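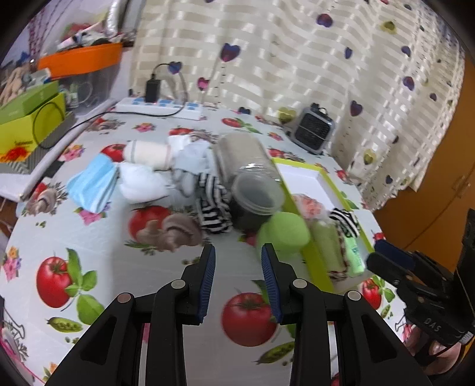 Table, tomato and basil oilcloth

Can a town council refuse to put our self-rule petition on the ballot?

Asked by Yakubu Usman, 9 Apr 2004

Hi all! First post here and I'm pretty excited about this, so bear with me. I live in Wilthorpe, on the east side of the river, and a bunch of us want to break off from Liststead and become our own town again. We were separate until the merger and plenty of people over here still say "Wilthorpe" when you ask where they live.

We've been going door to door and we have 1,515 signatures, which blew me away. Yesterday the clerk's office told one of our group that the council "may decline to schedule" the vote. Can they do that? And does it matter that some signers live on the strip past Bakos Road, which may or may not be inside the old boundary? Finn Hellwig has been leading the thing and he wants to march on the town hall if they say no. I'd like to know where we stand first.

Answer from Veronika Hegedűs

Congratulations on the signatures, that's a wonderful number for a place your size! I helped with the Wundon separation drive, so here's what I learned, with the warning that your state may do it differently.

Ask the clerk for the rule in writing. "May decline" could mean two very different things. Some states say the council shall call the election once the petition is certified, and then they have no choice about it. Others only make the petition advisory, and the council can thank you and put it in a drawer. You want the exact section number. The clerk should be able to give it to you, and if she can't, the county law library will have it (ours had a lovely librarian who pulled everything for us in an afternoon).

On the strip past Bakos Road, get the old boundary map from before the merger. Signatures from outside the proposed town usually get struck. We turned in 1,302 and lost 402 of them. Most of ours were people who had moved or weren't registered, but a good chunk were on the wrong side of a creek! We still made it, just barely. If there's time before your deadline, keep collecting. I'd feel comfortable at around 2,000.

Also check whether the whole of Liststead votes or only your side. That one question decides your entire campaign, so find out before you print a single flyer.

A march is fine and can be a great day out, but go to the public comment part of a meeting too. What you say there goes in the minutes. Bring kids and grandparents, and ask Finn to keep the speeches short and the temper out of them. Our best speaker was my uncle Tamás Hegedűs, who talked for two minutes about snow plowing.

Good luck, and please come back and tell us how it goes!

Answer from Kristóf Nyitrai

They can do whatever they want until a judge says otherwise. Get a lawyer.

Comment from Yakubu Usman

Thank you Veronika!! Going to the clerk tomorrow for the section number. I had no idea about the whole-town vote question and neither did anyone else in the group. Kristóf, we have about enough money for stamps, but I'll ask if there's a legal aid office. Does anyone know if the pre-merger maps would be at the county or the state?

Comment from Veronika Hegedűs

Try the county recorder first. Ours were there, filed under the old town's name.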